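Folding Denim Before Storage
Posted by Ayantu Endale, 2020-10-26

The household laundry schedule was revised in June, and jeans are now folded on the day they are washed.

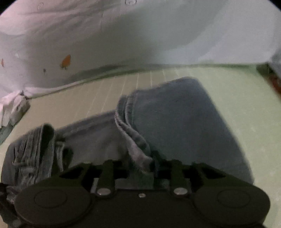
Preparing the Garment
Faded light-blue denim holds its creases well, particularly near the seams. Each pair should be laid out at full length and smoothed by hand from the waistband to the hem. Rolled edges on the legs are to be turned out first. Slight fraying along a seam is acceptable and does not require mending.

Folding and Placement
One leg is placed over the other, and the length is then folded in thirds. Finished pairs are stored upright in the second drawer, which holds 8. Leidy Chávez has asked that her 2 black pairs be kept on the shelf, and this arrangement will continue through the winter.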